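ミルクネス社、台所作業の「手渡し教示」を公開 皿の片付けを遠隔操作で収録

2018年4月8日

家庭向け双腕ロボットの教示ソフトを手がけるWustik(ヴスティク)とMirkness(ミルクネス)は、台所での片付け作業を人が遠隔操作で教える方式を報道向けに公開した。会場はミルクネスの試験用キッチン。取り急ぎ要点のみ。

方式は単純。操作者が隣室に座り、手元の小型アーム2本を動かす。台所側の双腕がそのまま追従。関節の角度とカメラ映像を同時に記録し、あとで学習に回す。プログラムは書かない。両社によると、初めて触る人でも練習14分で最初の収録に入れるという。

もう一つ、腕を直接つかんで動かす「手取り」モードもある。こちらは速いが、教える人の手や体がカメラに写り込むのが難点。このため皿や器を扱う作業は遠隔、引き出しや扉の開け閉めは手取り、と使い分ける。切り替えは足元のペダル。公開中に一度、ペダルの反応が遅れて収録をやり直す場面もあった。担当者は「ケーブルの接触」と説明、5分ほどで再会した。

1課題あたりの収録は28回。うち失敗と判定したものも消さずに残す。つかみ損ねた後にどう立て直すか、その動きが一番役に立つとの説明だった。収録データは腕の動き、頭部側の映像、手首側の映像の3系統で、時刻を合わせて保存。手首側は近くの物がよく見える反面、腕を速く振ると絵が流れる。操作者には「速さより一定の調子で」と指示しているとのこと。

開発費や販売価格は非公表。操作用アームの設計はアンゲロフスキー(Angelovski)が担当、力の返りは今回の機体では未搭載。つまり操作者は皿の硬さを手で感じられない。目だけが頼り。記者も試したが、奥行きがつかみづらく、画面を見ながら指を閉じるタイミングに苦労した。慣れた操作者は視線を手首側と頭部側で頻繁に切り替えていた。 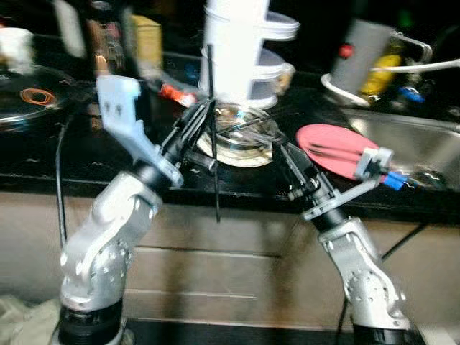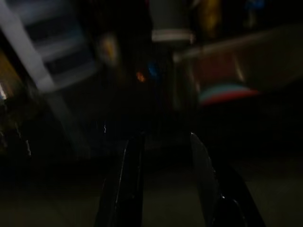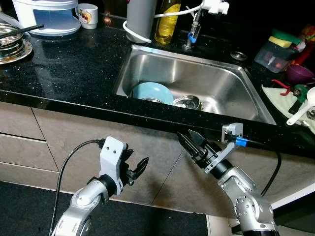

今後の課題は、置き場所が毎回変わる台所にどこまで対応できるか。両社は物の配置をわざと変えながら収録を進める方針で、同じ手順を同じ配置で繰り返すだけでは実際の家で通用しないとみている。とくに手間がかかるのが流し。3枚目の水色のボウルのように、傾いた器が浅い皿の上に載っていると、どの縁からつかむかで操作者の判断が割れる。ミルクネスは手順書で統一せず、複数の操作者のやり方をそのまま集める。1枚目の赤みのあるピンクの皿のように、平たい物を指で挟んだまま傾ける動作も収録項目に入っており、角度の指定はなし。金属の流しは光の反射が強く、映像からの位置推定がずれやすいため、照明を変えた収録も別に行うという。

評価はファンズカ(Fundska)の検証室が受け持つ。学習後のロボットに21種類の片付けを自力でやらせ、途中で人が介入した回数を数える方式。合否の線引きはまだ協議中。介入した場合、その部分の操作も新たな手本として追加収録する。操作者が途中から割り込める仕組みは実装済みだが、引き継ぎの瞬間に腕がわずかに跳ねる問題があり、修正版を準備しているとのこと。

水を流しながらの作業は当面対象外。防水の問題が残るため。包丁など刃物も扱わない。

次回の公開は6月を予定。手取りモードの改良版と、操作者2人で左右の腕を分担する方式を見せるとしている。見学の申し込み方法は後日、両社のサイトで告知するという。収録データの外部提供については「検討していない」との回答だった。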